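Verumero 2 patch notes and server news
April 15, 2023

The spring update for Verumero is now live on all servers. The download is 215 MB if you already have the November build installed. If you skipped that one, the launcher will fetch both and it will take a while longer. Please restart the launcher once before you start the update. A few players on the test branch got stuck on the login screen when they didn't.

The biggest change is to trade. Until now, every station in the Idard sector bought and sold at fixed prices, and the same two or three cargo runs paid better than everything else. Prices now move with stock. If a lot of captains haul ore to Quaye in one evening, Quaye will pay less for ore the next morning and more for whatever it is running short of. The station board shows the last price paid and the direction it is moving. It does not show other stations' stock. You have to fly there or buy a report from a broker.
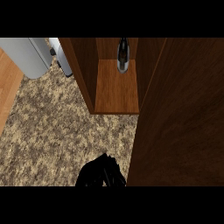 Fuel costs have gone up slightly for the heavy haulers and down for scouts. We know the first part will not be popular. The heavy haulers were making so much per trip that there was little reason to fly anything else, and we would like to try this for a few weeks before we touch the cargo limits. Etornam Kpodo is keeping a thread open on the forum for economy feedback. Include your ship class and your route when you post, or there isn't much he can do with it.

Saved games from the single-player campaign carry over. Mods are a different matter. Anything that edits station inventories will need to be updated by its author, and loading an old one can leave stations with nothing to sell. Turn these off before you load your save, then bring them back one at a time. Mods that only change ship skins or sounds should work as before.

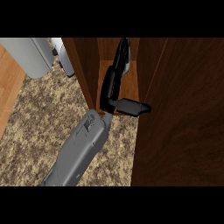
The Zarka server was down for part of last week while we moved it to new hardware. It is back up and the queue is shorter than it used to be in the evenings. The player limit there is now 251, with room to raise it later if the lag stays low. Clans that lost a station during the downtime should send in a support ticket with the station name. We are handing those back by hand, so expect a reply in a couple of days.

Smaller fixes in this update:

Docking clamps no longer release when you open the map.
The broker in the outer ring can be spoken to again after the smuggling mission.
Turret groups keep their settings when you change ships.
Text in the mission log no longer overlaps at the largest font size.
Fixed a crash when selling the last item in a stack.

One known problem remains. On some older graphics cards, the nebula near Quaye draws as flat gray squares. Setting cloud detail to Low gets rid of it for now. A proper fix is being tested and will go out in a small patch when it's ready.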